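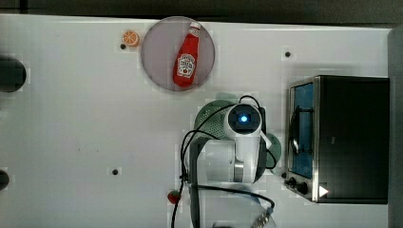
Arm goes limp in the middle of a job and drops onto the table

Posted by Aurelia Dinu in Small Arms & Benchtop

I have a white tabletop arm with a camera on the wrist, doing play-kitchen stuff: ketchup bottle onto the plate, strawberry into the colander, that level of ambition. It ran fine through March. Now, once or twice an hour, every joint lets go at the same moment and the arm lies down on whatever is under it. Usually the colander. Once the toaster oven, which took it better than I did.

The log says "bus timeout, joint 4" and nothing else. The camera stays on the whole time, so I get very good footage of the table coming closer. Power supply is the one that came with it. Control software is Planley, no changes to the config that I remember making. Restarting fixes it until it doesn't. I've reseated every plug I can reach. What should I be looking at?

torque_and_sympathy

Cable. It's nearly always a cable. Yours has one looping over the camera housing and down the left side, and another curving off to the right near the bottom. Find out which of them carries the joint bus and watch it while someone else moves the arm by hand, power off, through the whole job. If it pulls tight anywhere, that's your suspect. A plug can look seated and still lose contact for a moment when the wrist rolls.

Then run the same job with nothing on the table and log the position of joint 4 at each dropout. I did this on mine and 21 dropouts out of 21 were with the wrist turned past the same point. New cable, a longer loop, a tie at the elbow so the connector doesn't take the load. It has done about 2000 cycles since and has only embarrassed me for other reasons.

Also, all joints going limp on one timeout is a setting. In Planley it's under fault response. Change it to hold position, then slow lower. And keep your hands out from under it until this is sorted, "limp" still has a pinch point.

Heydari

have you tried updating the firmware

mostly_harmless_gripper

Agree with the cable, but check the supply before you spend money. Put a meter on it under load. A sagging supply will also give you a bus timeout, and the log blames whichever joint noticed first. Mine blamed joint 4 for a month. Joint 4 was innocent and I had already replaced it, 285 down the drain.

Camera staying on doesn't clear the supply, by the way, if it's fed over USB from the computer.

Aurelia Dinu

Firmware was current, thank you Heydari. Supply held steady on the meter. The bus cable goes tight when the wrist rolls left, and if I wiggle it there I can make the arm faint on command. Replacement ordered from Restbridge. Fault response is on hold and lower now, so it sinks onto the colander with some dignity.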